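22/04/2026
By the food desk

The owner of Nelleo has been making goat cheese on the hill above Tanguy for 16 years. She sells it from one room at the front of the dairy and asked that her name be left out of this piece. "People know the cheese," she said. "That's enough."

She started with a single recipe, a fresh cheese drained overnight in cloth. It is still most of what she sells. Last year she made 4000 of the small rounds and 600 of the aged ones, which spend the winter on shelves in the cellar.

Asked what home cooks get wrong with goat cheese, she said they use it too cold. "Leave it out for an hour. Then taste it before you salt anything. Half the time you don't need salt."

She bakes with it every week. Her usual tart has leeks cooked slowly in butter, two eggs, a little cream and one whole round crumbled in at the end. She doesn't blind bake the crust. "I put the tray on the floor of the oven for the first part. The bottom cooks fine."
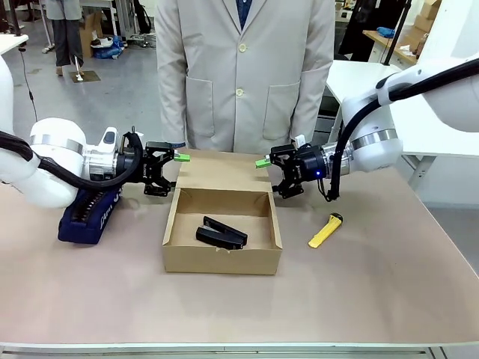
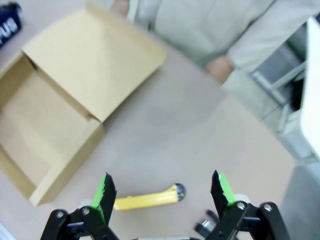
The aged cheese is another matter. She grates it over beans or potatoes and never melts it in a sauce, where she says it goes grainy. A shop in Somano takes most of it. The rest goes to a restaurant called Skustesico, which shaves it over raw zucchini in August.

She has tried adding herbs and ash and dropped both. "The herbs turned brown and the ash got on everything. I had customers asking if it was dirt."

Milk is the harder subject. The goats give less in hot weather and the flavor gets stronger, and some buyers complain. She doesn't adjust the recipe for them. "It's summer cheese. In spring it's milder, so come in spring."

She plans to keep the same two cheeses next year. A blue was tried once, and the family ate it.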